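Chapter 4
Sorting, Grouping and Putting Things Where They Belong

When I was a small boy my grandmother kept a button tin, and on wet afternoons she would tip the whole lot out on the rug and ask me to put them in order. She never said which order. Some days I went by colour, some days by size, and once (I was very proud of this) by whether I thought the button had come off something belonging to a man or a woman. She would look over each arrangement quite seriously, say "Well, I can see what you've done there", and sweep them all back into the tin for next time. I didn't know it then, but she was teaching me most of what is in this chapter.

So far in this book we have talked about gathering information: asking people, measuring, keeping a notebook. By now you may well have a large heap of it, and a heap is very hard to think about. If you did the market survey in Chapter 3, you will remember that Imad Hijazi came home from Zarka with 300 slips of paper in a carrier bag, and that his first question to his tutor was whether he could go back to bed. What he needed was a set of groups to put the slips into, and choosing those groups took him far longer than the putting.

You will have groups like this all over your own house, of course – the bookshelf, the spice rack, the drawer with the cutlery in it. Somebody decided on them once, perhaps years ago, and you have lived with the decision ever since.
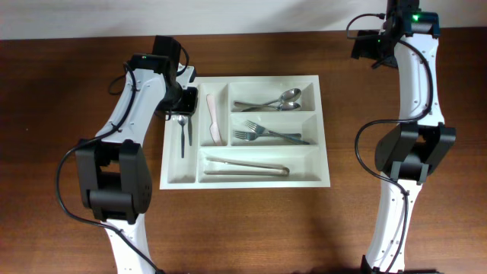 4.1 CHOOSING YOUR GROUPS

A tray with five compartments invites you to have five kinds of thing. The same goes for a form with five boxes on it, and you should be a little wary of both. Before you accept groups that somebody else has drawn up, ask what they were meant for. A shopkeeper who sorts her stock by supplier will find it easy to place an order and hard to help a customer who only wants something blue.

Two questions will see you through most of the work. Does everything have a group it can go into? And could anything go into more than one? Tarek Kassab, whose study of a village lending library we shall follow through the rest of this part, found 20 books in his first week that belonged equally well under "travel" and "history". He put them all under travel, wrote the rule down inside the cover of his notebook, and kept to it. You might have chosen history, and that would have been perfectly all right too, so long as you wrote it down.

Try this before you read on. Empty your bag or your pockets on to a table and sort what you find in 2 different ways, giving every group a name. Keep the names, as we shall need them in section 4.2.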